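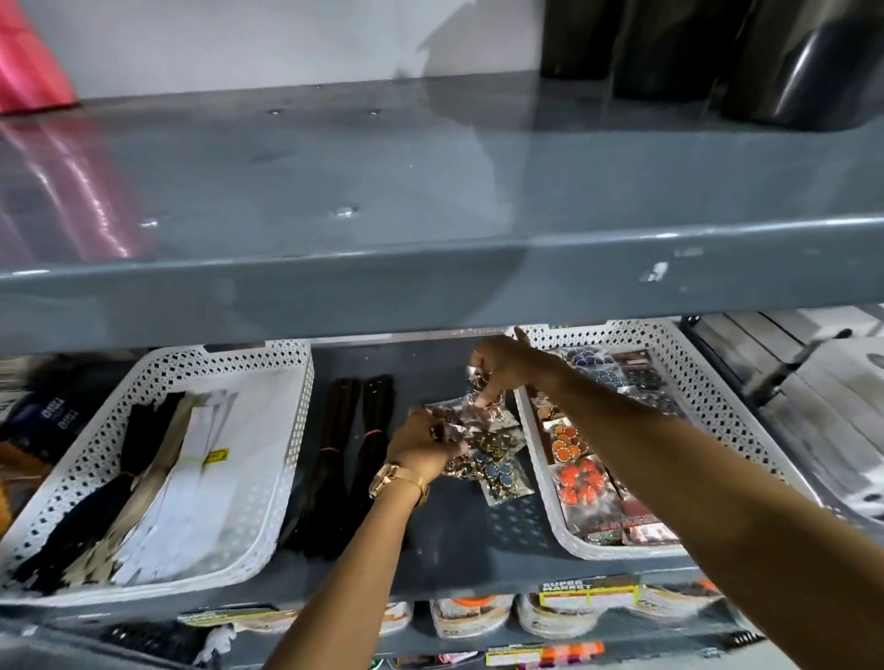
February, morning, notions shelf

Started in on the gray shelving before the shop got busy, with a cup of tea I then forgot about for an hour. The plan Dima Hijazi and I made last week was simple enough: zippers to the left, buttons to the right, and anything we can't put a name to goes in a bag for the workroom at Stullham. I do love this job, I'll admit it, even though it always takes twice as long as I tell everyone it will.

The zippers first. Long black ones stay bundled with a rubber band, whites and creams together so people can compare them side by side (they never look different until you're home with the fabric!). I want at least 10 long blacks on hand at all times, as the Zornstead costume people come in for them without warning. Order 33 more from Tindik, mixed lengths, and ask again about the cream.

Then the buttons, which had wandered, as buttons do. Packets had slid down between the baskets and I kept stopping to admire the blue ones.
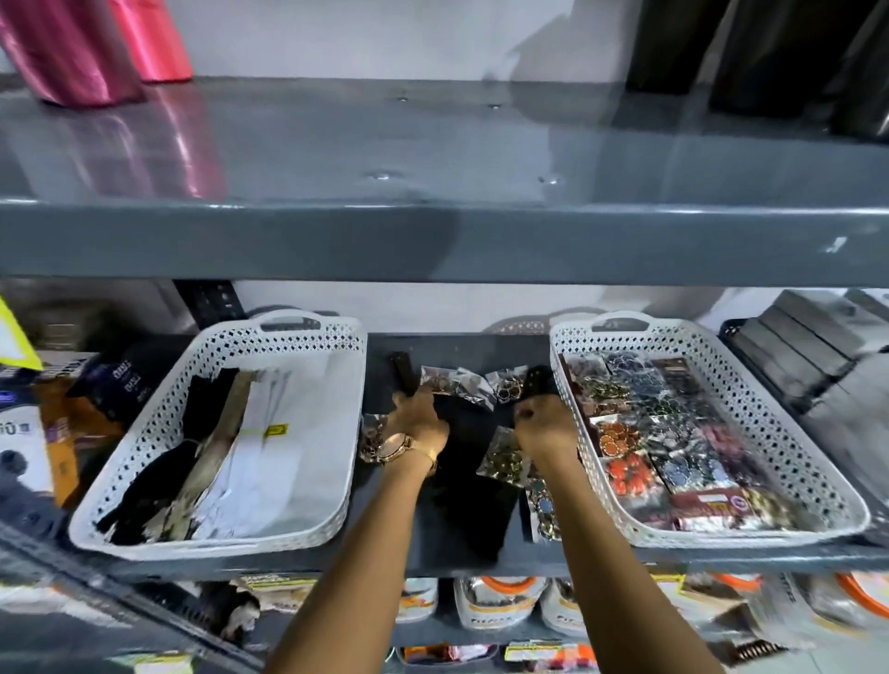
Middle shelf, still sorting. Baskets left and right, strays in between, fabric rolls up top.

Prices: the Kos button packs go to 29 with the next delivery, so old labels stay on until the old stock is gone. Dima, please don't relabel these yet, I know you're itching to.

Fabric rolls can stay on the upper shelf for now. I'd like the pinks nearer the window eventually, but that means moving the ribbon stand and my back says not this month. Stopped at noon. Sequin packets still to do.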